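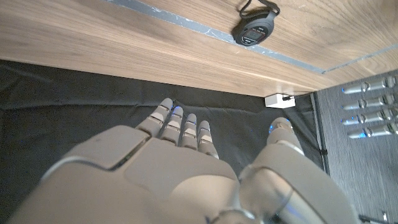
Wood moves across the grain and hardly at all along it, and most of the trouble met in solid timber furniture follows from ignoring that difference. These notes cover how timber takes up and gives off moisture, how to estimate the resulting change in width, and how to fix a solid top to a frame so that the change does no harm. They assume you have read the notes on conversion and drying. Take a light brown wooden surface of the kind shown, used as a table top: its colour is no guide to its moisture content, and a board at eight per cent can look the same as one at fourteen. Colour tells you something about species and finish. For moisture you need a meter or an oven.

Unit 7: Timber movement and the fixing of solid tops
Last updated: 11/06/2023

Home Units Reading list Workshop rota Contact

1. Water in wood

Green timber holds water in two ways. Free water sits in the cell cavities, and bound water is held within the cell walls. Free water leaves first and its loss makes the board lighter without changing its size. The point at which the cavities are empty but the walls are still full is called the fibre saturation point. For most species it lies between 25 and 30 per cent moisture content. Below it the walls begin to dry and the board shrinks.

Moisture content is the mass of water in the piece divided by its oven-dry mass, given as a percentage. It can exceed 100 in green wood of low density. A sample that weighs 129 g when cut and 115 g after oven drying has lost 14 g of water, so its moisture content when cut was 14 / 115, or 12.2 per cent. Dividing by the wet mass is the usual mistake in coursework and gives 10.9 per cent, which will carry through every later sum.

Timber left in steady air comes to a balance with it, the equilibrium moisture content. In a heated house in winter this may fall to eight per cent or lower. In an unheated shed it can stay above fifteen for most of the year. Relative humidity has far more effect than temperature over the range found indoors.

2. Directions of shrinkage

Three directions are used.

Longitudinal: along the trunk. Movement is very small and is ignored in furniture, except where there is reaction wood or strongly sloping grain.

Radial: from the pith towards the bark. Movement is moderate.

Tangential: along the growth rings. Movement is commonly one and a half to two times the radial figure.

The ratio between tangential and radial movement matters as much as the size of either. A flat-sawn board cups on drying because the rings try to straighten, so the face nearer the bark becomes hollow. A quarter-sawn board stays flatter and moves less in width, though it will move more in thickness.

3. Estimating the change in width

For small changes below fibre saturation, use

change = width x coefficient x change in moisture content

where the coefficient is the fractional movement for each one per cent change in moisture content. Coefficients are listed by species in the tables handed out in Unit 3. Use the tangential value for flat-sawn boards and the radial value for quarter-sawn. For mixed boards take the tangential value and accept the margin.

Worked case. A flat-sawn top is 900 mm wide. The coefficient is 0.003 per one per cent. The top was glued up at 12 per cent and is expected to fall to 8 per cent.

change = 900 x 0.003 x 4 = 10.8 mm

If the top is fixed firmly along its centre line, each long edge moves 5.4 mm. If it is fixed along the back edge, the whole 10.8 mm appears at the front. Length does not enter the sum: a top 3000 mm long and a top 1000 mm long, of equal width and from the same boards, change in width by the same amount.

4. Fixings that allow movement

Buttons. A button is a small block with a tongue that sits in a groove or mortice in the rail. It is screwed to the underside of the top and is not glued. On rails that run across the grain, the button slides along the groove. On rails that run with the grain, the tongue must move in and out, so leave a gap behind it equal to at least half the calculated change. Set the tongue a little above the groove so that tightening the screw draws the top down.

Slotted plates. Metal plates with slots do the same work. The slot must lie across the grain of the top. Place the screw in the middle of the slot if the top is at mid-season moisture content, and towards one end if it is not.

Figure-of-eight plates. These swing through a small arc. They suit narrow tops, but on a rail running with the grain they must be set at an angle to the rail or they cannot swing.

Pocket screws. Acceptable only where the hole through the rail has been opened out, and then only for light tops.

5. Breadboard ends

A breadboard end is a cross piece fitted to the end of a top to keep it flat. Its grain runs at right angles to that of the boards. Glue it at the middle tenon only. The outer tenons are pegged through holes lengthened across the width of the top. The end piece will be flush with the edges for only part of the year, and should be described to the client in those terms.

6. A failure for discussion

The Karagiannis sideboard, made in 1973 and kept in the department store room, has a solid top glued along all four rails. The top has split for two thirds of its length, beginning at the left end. Note that the split follows the grain and has missed the glue lines. Work out from Unit 3 what fall in moisture content would open a gap of 7 mm, given the width on the label, and say whether a heated room could account for it.

Bring calculations on paper to the December session. Meters will be issued at the door and must be checked against the test block before use.

Comments

Weidong Song: In section 3, is the coefficient the same going up as coming down? My top was made in a dry workshop and is going into a damp cottage.

Syahrul Sembiring: Near enough for this purpose. Use the same figure and add the change to the width. Check that the buttons have clearance on the outer side.

Weidong Song: Thanks. The gap came out at 4 mm a side, so I have recut the grooves.

Hinent: The link to the Unit 3 tables goes to the joint drawings.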